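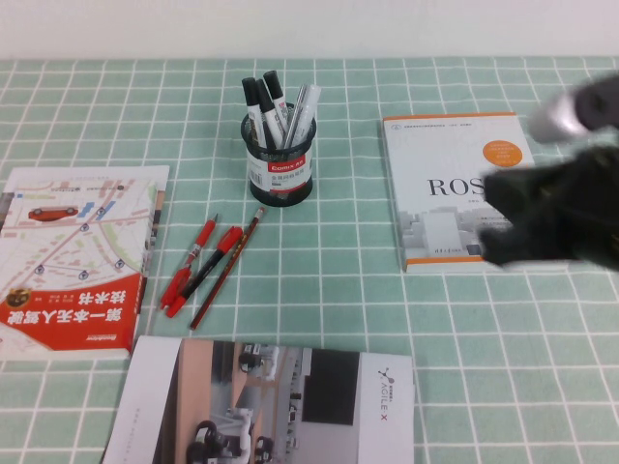
Books and a pen holder on a checked green cloth.

The Return of the Reading Circle

At 7 in the evening, the upper room of the Flandach lending library fills with people who have come to discuss a book that many of them have not finished. The library considers this no obstacle. Its reading circles were established on the principle that members should read at the pace their lives allow, and the program has grown steadily on those terms.

Flandach opened its first circle with 6 members. It now supports 15, meeting in the library itself, in two schools and in the back room of the Misa bakery. Each circle selects its own titles and keeps its own calendar, and most pause in summer and resume in September. Fiction remains the most frequent choice, but several groups have moved toward history, travel and popular science, and one has read nothing but published letters for the past two years.

Heino Jankauskaitė, who has directed the program from its beginning, attributes its growth to a change in the way meetings are run. Early sessions followed a printed list of discussion questions supplied with the books. Attendance fell, and the lists were withdrawn. Members are now asked to bring a single passage and to read it aloud before any opinion is offered.

"People are nervous about giving a view," Jankauskaitė says. "They are much less nervous about reading half a page. By the time they have read it, they usually have something to say about it."

The library lends its circle copies for 26 days, a period settled after some disagreement. A shorter loan was found to discourage readers with young children or evening work, while a longer one left the following group waiting.
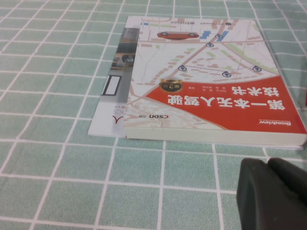

Writing in the margins was a harder question. Library rules have always forbidden it, yet members who take notes tend to speak more readily, and many had been copying passages by hand onto loose paper that was soon lost. The library resolved the matter by setting aside a separate stock of 400 paperbacks, acquired through donation, in which pencil is permitted. These volumes pass from circle to circle with their notes intact. A copy may return with three or four readers disagreeing on the same page, and some members now request the marked copies in preference to clean ones.

Languages have also widened the collection. The Bălan circle reads in translation and in the original side by side, with members who know the source language advising on difficult lines. Its meetings run long, and a single chapter may occupy an entire evening.

A new circle is planned for the Wasico district, where the nearest branch closed several years ago. It will begin with short stories, chosen so that newcomers can join at any meeting without having read what came before. Places may be requested at the Flandach front desk, and no fee is charged.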